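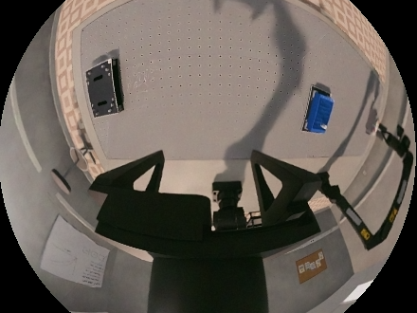
Pegboard or French cleats for the long garage wall

Zurcombe Home Workshop Forum > Garages and Sheds > Storage

radek_benes
Started 2 May 2026

I'm finishing the long wall of my garage and need to decide what to hang tools on. Studs are exposed now. Drywall goes up next week if my brother-in-law shows up.

I had a quote of $1350 from Costigan for their steel panels, installed. That includes hooks but no shelves. Endwood has plain hardboard pegboard for a lot less, and they'll cut it to fit. Third choice is French cleats out of plywood, which I would make myself.

Tools are mostly hand tools, two cordless drills, a circular saw, clamps, and a lot of small garden stuff my wife wants off the floor. The garage isn't heated. What would you put up?

nabila_b
Hardboard, and put furring strips behind it so the hooks have room. I've had mine for 10 years. It sagged in one spot where I hung a sledgehammer, and that was my own fault. Paint both faces and the edges before it goes up. An unheated garage will swell raw hardboard along the bottom.

KotianP
I'd go with cleats. Every hook I've ever put in hardboard came out with the tool when I was in a hurry. You can buy the little plastic locks for the hooks, but then moving a hook takes a screwdriver, and moving hooks is the whole reason for having pegboard.

nabila_b
The locks are fine. I use them on the heavy hooks only. How often are you moving a circular saw hook?

KotianP
Often enough to be annoyed by it.

karabo.chauke
I have both, cleats on one wall and pegboard over the bench. A few things I'd tell you to do before the drywall goes up:

Put a horizontal 2x6 between the studs wherever the top row will be. You will be glad of it later.
Move any outlet that ends up behind a panel.
Take a photo of the bare studs with a tape measure in it. 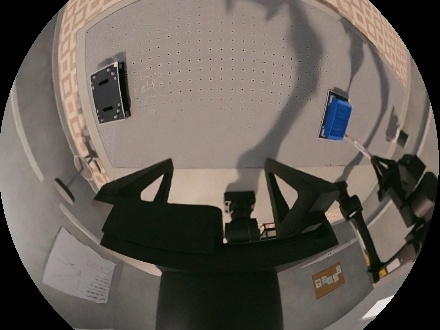 For cleats, the part people get wrong is the shelf bracket. They cut a solid triangle of plywood and wonder why a wall full of them eats so much material and weighs so much. You want the outside edges and most of the middle gone. The black fingers in my picture are the shape I mean, a triangle with a triangular cutout, only yours would be plywood and have a square corner against the wall. Leave a good two inches of wood on each side of the opening and round the inside corners, or it will crack there. I cut the first one by hand and used it as a router template for the rest.

radek_benes
That helps. I hadn't thought about blocking. Do you glue the cleats to the drywall or just screw them?

karabo.chauke
Screws only, into studs. If you glue them you'll tear the paper off when you change your mind. I used Pera cabinet screws with the wide heads and haven't had one pull.

lertchai_k
I'll disagree with the cutout. For a small shelf with paint cans on it, a solid bracket is quicker and you won't notice the weight. One saw cut and you're done. Cutting the middle out means drilling a starter hole, jigsawing, and sanding the inside, times however many brackets you need. I did it for the first few and quit.

karabo.chauke
Sure, if you only have a couple of shelves. I have a wall of them. It also gives me somewhere to hang a clamp.

lertchai_k
OK, the clamp thing is fair.

KotianP
Has anyone here actually bought the Costigan steel? I'd like to hear from an owner. The price looks high for what it is, but steel won't swell.

nabila_b
My neighbor has it. Hooks stay put better than mine do. It's loud, though. Everything you hang up clanks, and his garage is under the bedroom. He also had to buy their hooks, as regular ones are too loose in the slots.

radek_benes
Our bedroom is over the garage too, so that might settle it. Next question, then. How high should the bottom row be over a bench? My bench will run the full length of the wall.

lertchai_k
Higher than you think. You want to stand a drill case or a glue bottle at the back of the bench without it hitting anything. I started mine too low and in July I took down the whole bottom row. Light gray paint helps too, you can see dark tools against it. 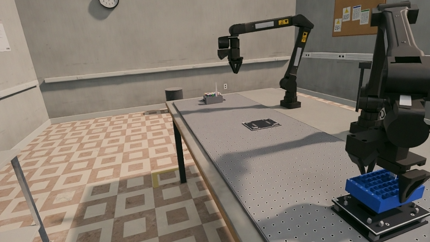

Long bench, mottled gray wall at the back.

nabila_b
I'd go white over gray in a garage with one window. Gray gets gloomy by late afternoon.

lertchai_k
White shows every greasy handprint.

radek_benes
Going with cleats on the main part and a 3-foot section of hardboard over the vise end for the small stuff. Blocking goes in first. I'll pick up the plywood at Endwood this week and try one bracket solid and one cut out. Paint color is up to my wife.

KotianP
Put a lock on the hooks by the vise.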